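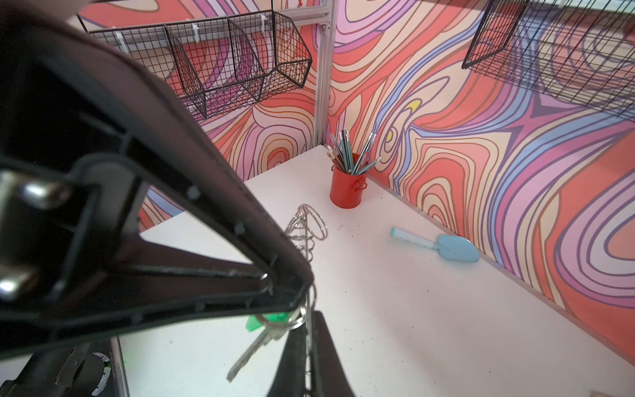

3.2 Setting and participants

The drawing sessions took place at Noltari, a community arts centre, and were open to adults who had not made any art since leaving school. We recruited 20 people through a notice in the local library. Each attended two sessions a week throughout February, led by Gadisa Admasu. The oldest participant was 62. No set tasks were given — people could draw, cut, glue or sit and look — and no work was marked or displayed.
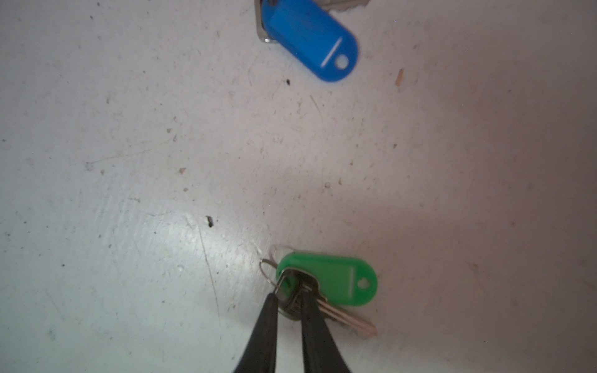
Figure 2. Blue key tag with metal clip, on the floor.

After each session participants wrote a short diary entry, which we coded using the scheme in Polák. Entries from the first week often mentioned a teacher's remark made decades earlier. By the third week these mentions were rarer, and the writing dealt mostly with materials and colour.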